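3.2 Sampling of imported household goods

The second part of the study looked at how packaged household goods bought from abroad are labeled when they reach small retailers, and how shoppers in Flitstead cope with labels they can't read. Food was left out. Food labels are covered by separate rules, and most importers add a translated sticker before the goods leave the warehouse. Household goods get less attention, and the same importer may add a sticker to one shipment and skip it on the next.

Items were bought from two kinds of sellers. The first was the walk-in discount store, represented here by three shops on the Alcantara road. The second was the online reseller that ships from a local stockroom, of which Vundero was the largest in the area at the time of buying. We bought 300 items in all, with no more than four from any one product line. Purchases were made at full price and without telling the seller what they were for. Buying ended in December, before the yearly stock change.

Each item was coded while still sealed. Coders recorded the languages on the outside of the package, the panel on which each language appeared, and whether the text could be read without opening or turning the item on the shelf. Stickers added after printing were coded apart from the printed text. Where a sticker covered part of the original text, the covered part was marked as missing - we did not peel stickers off, as a shopper would not do so in the store.

Two features made coding slow. One was the outer film. Clear wrap is common on boxed goods, and under store lighting it throws back enough light to hide small type. The other was the mix of type sizes on a single face. A product claim may be set in large characters on a panel of its own while the longer text next to it is packed into lines that a shopper would have to hold close to the eye (Figure 4).

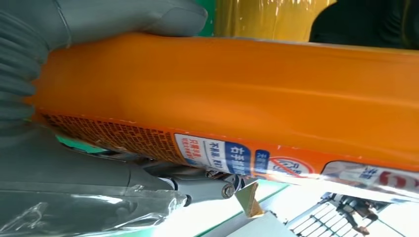
Figure 4. Orange box in clear plastic wrap, with a dense block of small type beside a white label panel in Chinese.

Legibility was scored on a five-point scale by two coders working apart. They agreed on 90 percent of items at the first pass. Most of the remaining cases were glossy packages with dark type on a strong background color, where one coder had tilted the item and the other had not. The coding guide was changed to allow one tilt in either direction, and those items were scored again. We kept the second score.

The shopper survey used a short form handed out at the Flitstead library and at two bus stops. It asked what people do when they want an item but can't read the package. Respondents could choose more than one answer. We stopped collecting at 1,000 forms and then removed those with no answer to the main question. The form was offered in four languages. An earlier version had used the word "instructions" throughout, and in testing several people took this to mean the folded sheet inside the box, so the final version says "writing on the outside."

Phone translation was treated as its own category. We tested the Tukik app on a subset of 95 items, holding the phone at reading distance and taking the first result it gave. No second try was allowed. The app results are reported in Section 4.3 and are kept apart from the legibility scores, because a label that a coder finds easy to read can still give a poor result on a phone, and the reverse was also seen.

Price, brand origin and shelf height were recorded but are not used in this paper. Shelf height could not be recorded for online purchases.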